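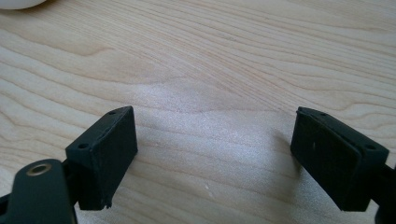

Sakodthorpe Table -- Pale Finish

We love a table that lets the grain do the talking, and the Sakodthorpe has plenty of it! Long, wavy lines run across the top in beige, cream and tan, with darker caramel streaks here and there. Every top is a bit different, so yours will have its own pattern.

The colour is light without going yellow, and it's a real treat near a window. It brightens up a small kitchen and doesn't fight with whatever chairs you already own (we've tried it with black, white and a very loud green).

Size and details

Length: 1212 mm
Top thickness: 27 mm
Finish: clear matte oil
Legs: sold separately, Edix or Van Wyk sets both fit
Item no. 172

The Edix legs are straight and slim. The Van Wyk set is chunkier and sits a little further in from the corners, so you get more knee room at the ends -- our pick if you like to squeeze in an extra person at dinner.

Looking after it

Wipe with a soft damp cloth and dry it along the grain. Crumbs and dust show less than you'd think on a pale top, but please skip the scouring pads! Use a mat under hot dishes. We re-oil ours every November with Zander clear oil, and the 500 mL tin lasts for ages. One thin coat, leave it overnight, buff it in the morning.

Delivery

Tops come flat in a carton, and it's a two-person lift. Orders placed by noon on Monday go out the same week. Pickup is free from our warehouse, and you're welcome to look through the tops and choose your favourite grain.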